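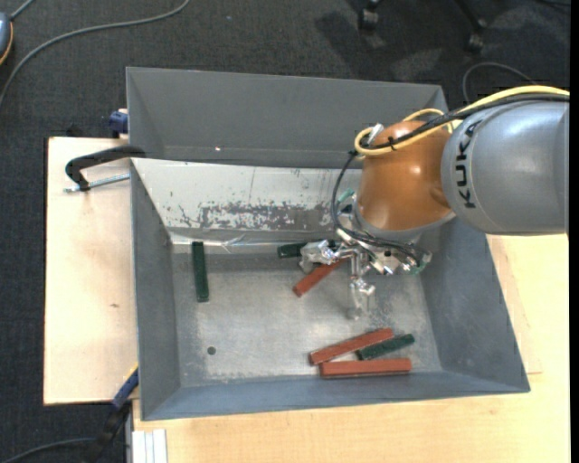
Large gray metal bin with sloping sides, seen from above.

Search products
Enter keyword or item number

Sustel Sloped-Side Metal Bin, Large

The Sustel sloped-side bin is a rectangular open-top bin for shops, stockrooms, schools and farm stores. It holds parts, scrap, hand tools, returned goods, feed scoops, or whatever else needs to be kept in one place and reached from above. The sides slope in toward the base, so small items collect in the middle and the last few are easier to pick up.

The bin is sold empty, without a lid. Lids, dividers and wheeled bases are listed separately under Duronora accessories.

Finish

Standard color is gray. The finish is baked on at the factory and covers the inside and outside. It will scratch if you drop heavy castings into it, and scratches down to bare metal should be touched up before the bin goes back into a damp area. Touch-up paint is sold in small cans. One can will do several bins.

We do not offer other colors in this size. The small and medium bins also come in green.

Load and stacking

Rated load is 180 pounds, spread evenly over the base. Do not hang the bin by its rim. Empty bins nest inside each other for storage and can be nested up to 9 high. Loaded bins must not be stacked without the Duronora stacking frame.

If you set the bin on a table or bench, check that the bench is rated for the full load plus the weight of the bin. The empty bin weighs 17 pounds. On a finished wood surface, use the felt strips (sold in packs) or a sheet of cardboard. The bottom edges are rolled but can still mark soft wood if the bin is dragged.

Cleaning

Wipe out with warm water and mild detergent, then dry with a cloth. Do not use steel wool or chlorine bleach. For oily parts, line the bin with the Sartori absorbent mat, which is cut to fit the base and can be wrung out and used again. Drilling extra holes voids the warranty.

Food use

The bin is not approved for direct contact with food. Packaged goods are fine.

Choosing a size

Customers moving up from the medium bin often ask if the old dividers will fit. They will not. The large bin is deeper and the side angle is different. The Drostier label holder fits all three sizes and clips over the rim without tools.

Ordering

Single bins ship by ground service in a carton. Orders of 9 or more ship nested on a pallet, and you will need a dock or a lift gate at the delivery address. Please tell us when ordering if you need the lift gate. There is a separate price for orders of 100 or more, and those are quoted by Rogelio Rivera in contract sales. Allow extra time for pallet orders in April, when we close the warehouse for inventory.

Orders placed before 2:00 p.m. go out the same working day if the item is in stock.

Returns

Unused bins can be returned within the return period printed on your packing slip. Keep the carton. Dented bins should be reported before you sign for the delivery, or as soon as you open the carton if it came by ground. Send a photo of the dent and the shipping label to Hiwot Berhe in customer service and she will arrange the replacement.

Warranty

The warranty covers split seams and finish that peels in normal indoor use. It does not cover dents, outdoor storage, or damage from forklifts. Keep your invoice as proof of purchase.

Related items: Duronora stacking frame, Duronora flat lid, Sartori absorbent mat, Drostier label holder, felt strips, gray touch-up paint.

Last updated: April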